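Flechtstühle und ihre Kissen

Zuletzt aktualisiert: im Mai

Der dunkle Flechtstuhl mit der runden Lehne steht jetzt seit 13 Monaten bei uns, und ich habe mich endlich um die Kissenfrage gekümmert. Das alte Kissen war eckig und stand vorne über. Bei El Khatib gab es ein ovales in Weiß, das dem Bogen der Lehne folgt. Ich habe es in 40 Zentimetern Tiefe genommen, das passt.

Weiß auf dunklem Geflecht sieht gut aus, man sieht aber auch jeden Krümel. Den Bezug wasche ich bei 40 Grad und ziehe ihn feucht wieder auf, dann sitzt er glatter. 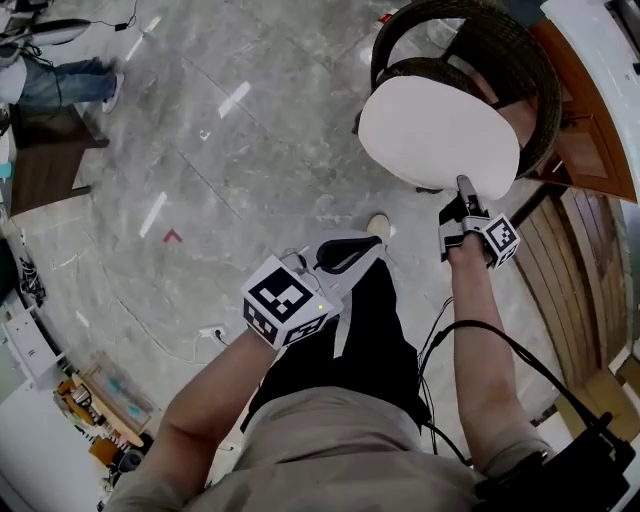 Was mich weiter beschäftigt, ist das Verrutschen. Ein ovales Kissen ohne Bänder wandert beim Aufstehen nach vorne, und man schiebt es mehrmals am Tag am Rand zurück. Javiera Ojeda hat mir eine Antirutschmatte von Fleven empfohlen, auf Maß geschnitten, ein Stück kleiner als das Kissen. Bänder wollte ich nicht - die scheuern am Geflecht.

Der Fliesenboden ist das andere Thema. Grau marmoriert, pflegeleicht, aber Stuhlbeine hört man darauf im ganzen Haus. Filzgleiter halten bei uns ein paar Wochen, dann sammeln sie Staub und gehen ab. Als Nächstes probiere ich welche zum Schrauben. Das Geflecht selbst bürste ich trocken aus, Wasser nehme ich nur bei Flecken.

Letzte Beiträge
- Kabel am Boden: was ich ausprobiert habe
- Holzbank ölen, zweiter Versuch
- Das Regal von Merside nach einem Jahr
- Fugen reinigen ohne Dampf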